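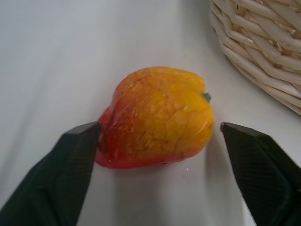 *A small artificial pepper lying on its side, yellow running into red.*

# Jurnano: first-year placement diaries

Welcome, and thank you for stopping by! Jurnano is a collection of short diaries kept by students on the Dulitz placement scheme, which sends first-years out to work in offices, shops and kitchens while they carry on with their classes. Bernadette Millet began gathering them in October, and I (Jomar Barredo) tidied them up and wrote most of what you're reading.

## What's inside

- `diaries/` – one plain text file per student
- `hosts/` – short notes from the two host employers, Perrin and Goka
- `codes.csv` – the five topic labels we used when reading (money, travel, confidence, coursework, people)

Both of us labelled every diary separately and then sat down over a pot of tea to settle the ones we disagreed on. "Confidence" and "people" overlap quite a lot, so please treat those with some care.

## Before you use it

Names, home towns and course titles have been swapped for made-up ones. Spelling is left just as the students wrote it, and I'd be grateful if you kept it that way when quoting. Two diaries stop early and are marked `short` in the file name.

You're welcome to use the diaries for teaching or study. Please don't try to work out who wrote them. Questions go to Bernadette, who answers her post on Thursday afternoons.

We use cookies to improve your visit. Accept all | Manage settings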